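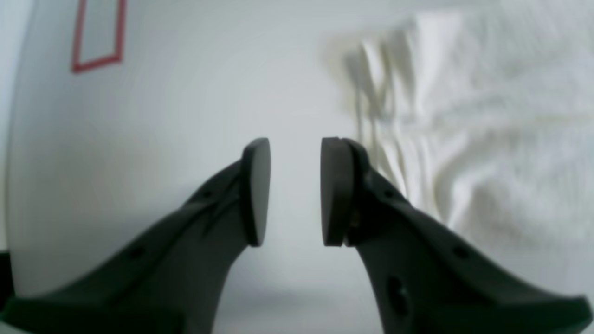 Sointu Aaltonen

Sunday, 9:40 pm
4 min read

To: trarnness-propane list
Subject: Re: Ridell prebuy letter, sign or wait??

Quick one before bed, will clean this up later if anyone needs it cleaner. Replying to the message from Sunday morning, pasted in below so people who get the digest can follow.

> On Sunday, millroad_end wrote:
>
> Hi all, we got the Ridell letter for the winter prebuy and I am
> confused. Last year there was one price and you sent a check. Now
> there is "fixed" and there is "capped" and the capped one has a fee.
> My husband says the cap is a scam and we should just pay the fixed
> price and be done. My sister over on the lake side is with Keskinen
> and says she pays whatever the price is the day the truck comes and
> has never had a problem.
>
> Also what is this about a tank rent charge if you don't use enough?
> We have never been charged tank rent. We have the big tank behind the
> garage and it came with the house.
>
> We have 8 days from the date on the letter to send it back, and of
> course the letter sat in the mailbox while we were away. Can somebody
> who has read the small print tell me what it says. Thank you!!

OK. I read the small print. Twice, second time with the lights on.

Fixed: you pay now, in full, for the gallons you pick. Price is locked. If the market drops in January you still paid the September price and that's that. No refund of the difference. Unused gallons roll to the next season but at THEIR price that day, meaning they turn your leftover gallons into a dollar credit first. So if you overbuy and the price goes up, your leftover gallons buy fewer gallons. That is on the back, second paragraph, tiny.

Capped: you pay the fee up front, $234, and then you pay the going rate at each delivery but never over the cap. Fee is not refundable and doesn't come off your bill. Not a scam. It's insurance, you might not use it. For a small house that burns a little for cooking and a dryer it makes no sense at all, the fee eats whatever you'd save. For a drafty house on propane heat, maybe. Do your own math: fee divided by the gallons you used last winter, add that to whatever the going rate is, compare to the fixed price. If you don't have last winter's tickets call the office and ask for a usage printout, they did mine over the phone while I waited. Ask for two winters if you can get it, one warm year will fool you.

Whatever the price is (Keskinen way): works great until it doesn't. Your sister is not wrong. But ask her what she paid in the cold snap.

Now the tank rent. This is the bit I wanted to get to.

The rent is waived if you buy the minimum in a contract year. The contract year is NOT the calendar year, it starts the month you signed up. So two neighbors with the same tank and same usage can be treated differently, depending on when the deliveries land. Mine nearly fell on the wrong side, the truck came the week after my year rolled over. I called and they moved it. Not sure they'd do that for everybody but ask, nicely, before the bill is cut and not after.

"Came with the house" doesn't mean you own it. Look at the plate on the tank, then look at your closing papers. If the closing papers say leased, or don't say anything, assume it's leased till you hear different. Matters a lot because if the tank is theirs nobody else is allowed to fill it, so you can't just phone Keskinen in February. You'd have to have it pumped out and swapped and there's a pump out charge and a pick up charge. 2 separate charges, I asked. If you own the tank you can shop around as much as you like. Get it in writing from Ridell whichever way it is.

The Bomby thing. Several people asked off list. It's the little gauge that sends your tank level to the office so they know when to come. Letter makes it sound required. It's not required, it's required for the CAPPED plan only. On fixed you can say no and stay on will-call or the regular route. I have one, no complaints, except that it reads off the dial and my dial sticks. I still go out and look.

Group rate: last spring we talked about going in together. I did ask. They will knock the price down if the list commits to 4000 gallons total, one signup sheet, everyone billed separately. Fixed plan only. Delivery has to be in the town of Trarnness, so the lake side is out, sorry. I don't have the discount in writing yet so I am not going to put a number here and have it come back on me. If you want in, send me your gallons and the name on the account. Not your account number please, somebody did that last time to the whole list.

For millroad_end specifically: call Monday as soon as they open, tell them the letter sat, ask for a few more days. Get the name of whoever says yes. Don't send the check before you know about the tank. And if you do go fixed, buy a bit under what you used last year, not over. You can always top up at the going rate, its a lot harder to get money back out.

One more. The autopay box is already checked on the form. Uncheck it if you dont want it.

Have to go, dog wants out.

Sointu

Recent on this list
Will-call or regular route, what is everyone doing
Keskinen delivery fee on small fills
Pilot light keeps going out in the wall heater
Who to call for a regulator inspection
Bomby gauge reading stuck
Re: Re: budget plan true-up, is this normal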